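Clilov Open Day

The Clilov Open Day was a public demonstration of robotic handling held on February 21, 2018, at the Clilov works, a former appliance plant used by the automation firm Tivora as its test hall. The event drew more than 90 visitors, most of them from repair shops, technical colleges and small manufacturers. It is remembered mainly for its wire handling station, which was among the first at the site to be shown to an outside audience while work was in progress.

Background

Tivora had opened the hall to invited guests before, but those visits were limited to finished equipment behind screens. In January the firm agreed to a wider program proposed by Eskil Lundgren, then head of the test hall. Lundgren argued that visitors learned more from tasks that were still being worked out - including those with a high rate of failure - than from a rehearsed display. Eight stations were prepared. Seven dealt with boxed goods, trays and rigid parts, and the eighth was given over to loose wiring.

Wire handling station

The station was run by Ruan Coetzee, an engineer in the firm's service group. Its subject was the handling of short wire sets with crimped metal ends, a common item in the repair of household and shop equipment. Wires are hard for a machine to grasp. They bend when touched, they cross over one another, and the part that must be held is often the smallest. At Clilov the wires lay loose against glossy yellow-orange plastic, and the gripper worked with two black fingers set well apart before closing.

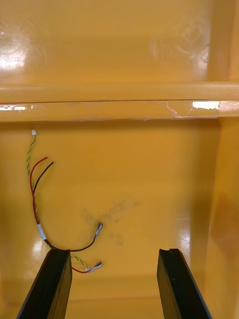
Course of the demonstration

Visitors were admitted in groups and stood at a marked line while Coetzee explained each attempt. A session lasted 50 minutes, with time set aside for questions. The control software, known within the firm as Atum, was shown on a separate screen so that guests could follow how a grasp point was chosen.

Much of the discussion concerned reflections. A shiny surface returns bright patches of light that can hide a thin wire or be mistaken for a metal end, and several guests asked why a dull gray tray had not been used. Coetzee replied that service work seldom offers a dull background.
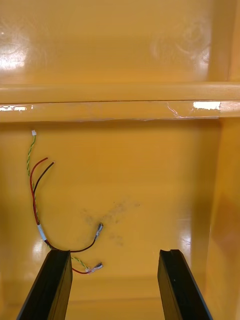 A second topic was the choice between gripping a wire along its length and gripping it at the terminal. The first is more forgiving, but leaves the end free to swing. The second gives better control of direction and was the approach favored by the service group, although it calls for closer placement of the fingers. Guests from the Shibata training workshop, which taught hand crimping, held that a technician would normally take the wire just behind the terminal, and this view was noted in the written record of the day.

Later visits

Tivora held two further open days at Clilov under the same arrangement. The wire handling station was kept in both programs, and Lundgren continued to introduce the morning session.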